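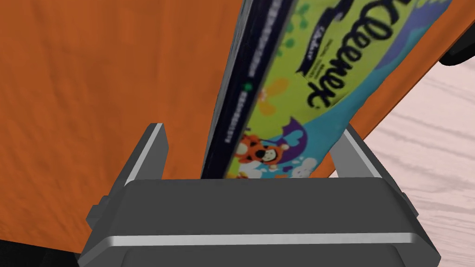
Simulated gripper with the Kleenex box between its fingers

Can a robot tidy a living room yet, or is it all demos?
Posted by Rosângela Pacheco, 21 Nov 2021

My brother-in-law wants the two of us to put 2000 dollars down on a home helper from a startup called Avar. Their page says it "clears surfaces and returns items." What they show is computer simulation, tissues and a gripper, over and over. I clean 35 rental units with a small crew and I know what clearing a surface means. It means hair, crumbs, a sticky ring from a glass, a phone charger behind the couch. Has anyone here seen one of these do a real room at a speed you would pay for? I don't need it to be pretty. I need to know if I should say no at dinner.

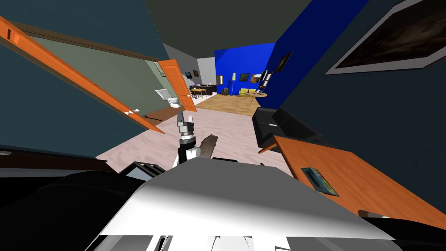

The simulated apartment, seen from the robot

Wellington Medeiros

Say no at dinner.

I did maintenance at a packing shop (Macedo, if you know it) that tried an arm from Prindex in April. It had one job, moving cartons from a table to a bin. It was fine as long as the cartons were the same size and faced the same way. A crushed corner and it stopped and waited for a person. We logged 276 stops before the trial ended, and that was on a bolted-down table with good lights.

Now think about your rentals. Every one has a different couch.
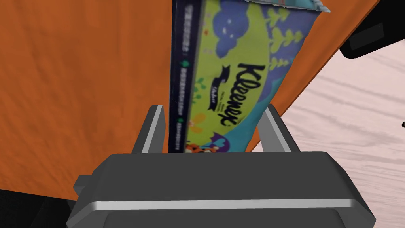
Simulation is a fair way to teach a machine, I have no quarrel with that. You can run it all night and nothing breaks. But a tissue box in software doesn't have a damp bottom or a torn flap unless somebody puts one in. Ask Avar how many real homes they have run it in, and ask who picked up the things it dropped. If they send you another clip, you have your answer.

teline_user67

disagree, my robot vacuum is great and people said the same about those. Prices will drop. I would wait a year or two tho

Rosângela Pacheco

Thanks both. A vacuum stays on the floor, and I already own two. They still need someone to pick up the socks first.

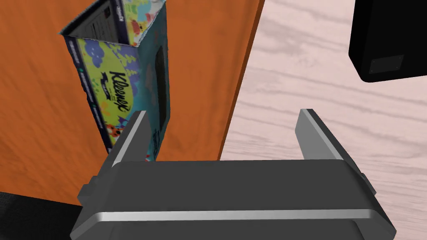

I wrote to Avar with Wellington's questions and got a brochure back. It has a price for the service plan and nothing on how long one room takes. My slowest new hire does a living room in 35 minutes, windowsills included, so that is the number they have to beat. I'm keeping my half of the money for now. If anyone has had one in their own house, with kids or a dog, please post what it did and what you had to finish yourself.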